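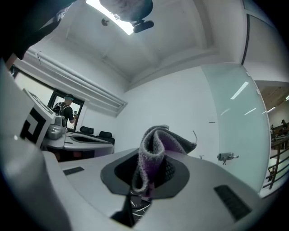
6th September. Hand gripper, unit 2, fingers and gasket. Unit 2 came back from the fabric work with two complaints against it: the jaw not closing fully at the end of travel, and the marker pose on the left finger jumping when the hand is still. Euan Tosh logged both and left the unit on my bench with a note that said "grit?" and nothing else. The fabric is the gray and purple knit, folded over on itself for the grasp, and it is a fuzzy one with at least one thin strand standing up off the upper edge. Knit of that type sheds into the opening in the oval gasket, and the black mechanism sits directly behind the gap in the housing, so lint has a short path to the places where it does harm. I started there and left the marker for second.

State on arrival. Body clean outside, no cracks at the finger roots. Both vent grilles had a thin felt of fiber over them, the larger one worse. Trigger return slow over the last part of the stroke, normal before that. Jaw gap at full close measured 2 mm with the feeler set, should be nil. Power and data fine. The log has no dropped frames, so I left the cable alone.

Opened the housing. Four screws, then lift the shell toward the fingers or the gasket lip tears. Ewan Drummond tore one that way in the spring and we are down to a single spare, part drawer 18, left side. There is a matted roll of lint on the slide between the carriage and the end stop, purple and gray mixed, packed hard enough to hold its shape when picked out with tweezers. That accounts for the 2 mm. One longer strand was wound on the pinion shaft. Cut it with a blade and pulled it out in two pieces. No damage to the teeth that I can find under the glass.

Cleaned the slide with a dry brush, then a lint-free wipe with a little alcohol. No oil. The slide polymer is meant to run dry and the last person to oil one made a paste of it. Vacuumed the grilles from the outside with the soft nozzle, then again from inside with the shell off. Gasket wiped with water only. It has taken a slight set on one side but still seats. Not replaced.

Reassembled. Jaw closes to nil. Ran 200 open/close cycles by hand with the counter script, gap checked at the end, still nil. Trigger return even along the whole stroke.

Marker. The jump is real. With the unit clamped to the block and the fingers locked, the left marker pose wandered in rotation and the right one stayed put. Lighting ruled out first: same result with the blind open and closed, and with the bench lamp off. Under the glass the left label has lifted at one corner, enough to bend the printed square when the finger is near vertical. Fiber had got under the lifted corner and was keeping it up. Peeled the label, cleaned the adhesive off the finger, put on a new one from the Leckie sheet with the alignment jig. Pressed for a minute with the rubber block.

After the change the left marker holds as steady as the right. Redid the finger offset calibration, since the new label never lands in exactly the same place. First attempt rejected by the script, residual too high. I had left the old offsets file loaded. Second attempt passed. Saved in the unit folder, old file renamed with _pre at the end. Do not use the _pre file for anything recorded after today.

Open question on recordings made before the repair. Any clip where the jaw reads fully closed may have had up to 2 mm of air in it, and the width channel will not show that, as it is zeroed on the stop. With folded knit in the jaw it probably makes no difference to the grasp. For thin single-layer pieces it might. Shona Nisbet has the clip list and will decide whether to flag or drop. I have sent her the measurement and the unit number.

Service interval. The sheet says clean at 400 grasps whatever the material. That figure was set on boxes and bottles and is too long for knit. Proposal to Ladi Nwachukwu: 200 for knitted or brushed fabric, 400 for everything else, and a look into the gasket opening with a torch at each battery change. If purple is visible on the slide, stop and open it. He wants to see a second unit with the same build-up before he changes the sheet, so unit 1 gets opened on Monday whether it complains or not.

Tried a strip of fine mesh behind the larger grille to keep fiber out. Taken off again. The board temperature climbed steadily through the cycle run and had not leveled when I stopped it. The smaller grille might stand a mesh on its own - not tested.

Parts used: one marker label. Parts to order: gasket, x2, from Cludura, same part number as before. Check that they send the dark gray and not the softer black, which swells with alcohol. Blades for the small knife are also nearly out.

Unit 2 back on the shelf, charged, tag green. Shell screws are finger tight plus a quarter turn, no more. The inserts on this one are already loose on the right side.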